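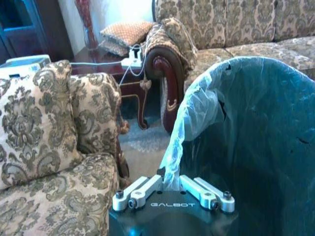

Dilek Taşdemir told us at her first open evening that she had expected a robotics club to be all soldering and shouting, and that she stayed for the bin liners. She meant the household course, which is now the largest part of what we do.

Rerov is a student robotics club. It began as an after-school group at Sarıgül and now takes members from the upper classes and from the two evening courses. You do not need to have built or programmed anything before you join. You do need to turn up regularly, because the work is done in pairs and your partner can't do much alone.

What we work on

Our projects deal with chores in ordinary furnished rooms. A living room is harder for a robot than a factory bench. Armchairs have patterned covers, power cords run across tables, and a thin plastic bag changes shape every time it is touched. We teach members to work with those things as they are. The camera sits low, at the gripper, so much of the learning is about judging distance from close up and knowing which part of the view matters.

The first term covers safe handling, moving the arm slowly, and opening and closing the gripper on soft items. The second term is for tasks with a start and a finish, such as putting something in a waste bin or picking a cushion up off the floor. Each pair keeps a notebook. We ask for the failed attempts to be written up as fully as the good ones, with the position of the arm and what the pair changed next.

Programming is taught as it comes up. Members who already know some are asked to leave the keyboard to their partner for half of every session.

The Perimora challenge

Each December the club enters Perimora, a competition for school and college teams. Teams complete household tasks for a total of 100 points. Fourteen of those points are for the notebook, and we have usually done well there. We have done less well on speed. Last year's team placed 5th, and two of its members came back this year to help the new pairs get ready.

The team is chosen from the notebooks and from a practice day, and first-year members can apply.

Widen

Widen is our sister project for people who want a shorter commitment. It runs for five sessions and uses the same equipment and the same tasks, with no competition at the end. Parents are welcome to join with their children. Several people have moved from Widen into the main club, and some have taken it twice.

Joining

Kadir Kozan runs the club and answers all questions about places, fees and access. The new year starts on 26th August. Groups have 14 members at most, and names are taken in the order they reach us. If a group is full we keep a waiting list and go back to it after the second session, when a place or two often comes free.

Wear closed shoes, tie back long hair, and leave bags and coats on the hooks by the door. Notebooks are provided.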